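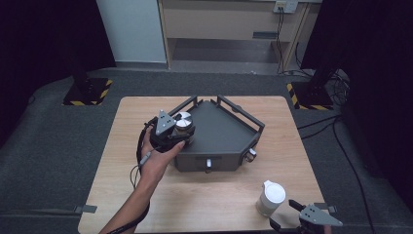

View over the table, with a hand-held gripper and a small silver-topped cylinder.

2022-07-06

Creek money comes through: Czarnecka Watershed Friends gets its grant for the Aren

Well, we got it! I'm Danuta Wilczyńska, I coordinate projects for Czarnecka Watershed Friends, and I've been grinning since the letter came. The county's conservation fund has approved our application to replant the banks of Aren Creek, from the old Jorirlow bridge down to the marsh.

If you've walked that stretch lately, you know why we asked. The bank slumps into the water every spring, reed canary grass has pushed out nearly everything else, and the trout people stopped bothering with it years ago. I grew up fishing there (badly), so I'll admit this one is personal.

The plan is to put in 700 native trees and shrubs this fall, mostly willow, dogwood and silver maple, with sedges along the waterline. We'll also take out 2 collapsed culverts on the Jorirlow side that have been backing up water into the hay fields. The landowners there have signed easements, and I want to thank them right here, in public, for putting up with my phone calls.

Our application was one of 87 the fund looked at this round, and a lot of them were good. Ludmila Hubáček wrote the budget pages and rewrote them twice when the rules on matching money changed — I owe her several dinners. Radosław Jasińska walked the whole bank in waders to map the erosion.

"I've wanted shade back on that creek for a long time," Radosław told me when I called with the news. "Let's get the willows in before the ground freezes."

Planting starts in September and should take roughly 10 weekends, depending on rain. You don't need experience or your own shovel, just boots you don't mind ruining. Kids are welcome with a grown-up, and dogs are fine on a leash away from the new plantings.

Sign-up sheets will be at the Czarnecka library desk starting next month. Reporters who'd like to walk the creek before the digging begins can leave a message for me at the watershed office, and I'll call back — usually in the evening, after the field work is done.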